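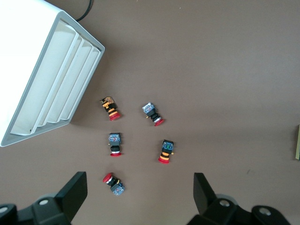

The second half of the project has been spent on the sorting bench at Wongsuwan, where stop buttons come in mixed and have to be separated before they go to test. At the start of the year we expected this to be the easy part. It has taken most of our time. The buttons reach the bench lying at all angles, and although every one has the same red mushroom cap, the parts behind it differ. Some have a silver ring behind the cap, others have orange and black bands on the body, and now and then a contact block is brownish-orange where the rest are blue or blue-grey. A person sees this at a glance and reaches for the right one. The arm has to be taught each of those differences, and also has to pick a button up by the body without pressing on the small terminals.

Report to the Sulero fund, second period
Prepared by Fathima Marikar, 2019-09-18

Work done in this period

The arm was moved from the trial room to the main floor at the end of spring. It now works at the bench during the day shift only. It picks single buttons from a loose group on the table, turns them cap down and places them in the test tray. The picking program was rewritten twice. The version now in use was written by Poul Lund and leaves alone anything it is not sure of, so that the operator can deal with it by hand. In the last full week before this report the operators recorded 113 buttons left by the arm for this reason. Most were lying too close to another button for the fingers to get in on both sides.

We changed the finger pads in the summer after the first set began to slip on the collars. The new pads hold better but are slightly thicker, and the spacing between parts on the table has to be wider as a result. The operators now spread the parts out by hand before each run. We would like to remove this step and have asked Nendow for a price on a small vibrating tray.

Staff

No posts have been lost, in line with the agreement made before the project started. There were 19 people on the sorting and test line in the first period and there are 19 now. What they do has changed for 9 of them.

Waraporn Saengthong and Charoen Rungrueang have moved from hand sorting to running the bench. They start and stop the arm, clear the parts it leaves and keep the fault sheet. Both were trained over two weeks on site. Charoen has since learned to teach new pick positions, and the day shift no longer has to wait for Poul when a different type of button comes in.

The other seven now divide their day between test and returns. Several have told us they prefer it, mainly for their hands and wrists. Sorting was a job people did for a full shift and complained of by the afternoon. Two have said they liked the sorting table better, as they could talk while they worked and the test stations face the wall. We have no plan to turn the stations but Manee Nuchit, who leads the line, has asked for it to be looked at and I agree with her.

There is also a question of pay. Running the bench is graded the same as sorting. Waraporn has pointed out that she now answers for the fault sheet and for stopping the line, and that neither was in her old job. This has gone to the Randadby office, and we expect an answer before the next report.

Problems

The night shift has not taken up the bench. No one on nights has been trained and the shift is still sorting by hand. This means that the two shifts fill the trays in different ways, and the test stations have had to accept both. It has caused some bad feeling in the mornings, when the day shift re-lays trays left for them.

Light was a problem for longer than it should have been. Shadows beside the parts were being read as part of the body, and the arm closed off centre. A plain matt brown top was fitted to the table and the lamp was raised. Wrong picks have gone down since then, but we have not yet measured by how much and do not want to give a figure until we have.

Spending

Spending is within the budget for the period. The finger pads and the new table top were not in the original plan and were paid for from the repairs line. Training cost less than allowed for, and we ask for permission to carry the remainder over to train the night shift.

Next period

Night shift training will begin in November if the carry-over is approved. Charoen will give most of it. We will measure wrong picks over a full month, with both shifts on the bench, and settle the order of the vibrating tray. Manee will report separately on the layout of the test stations.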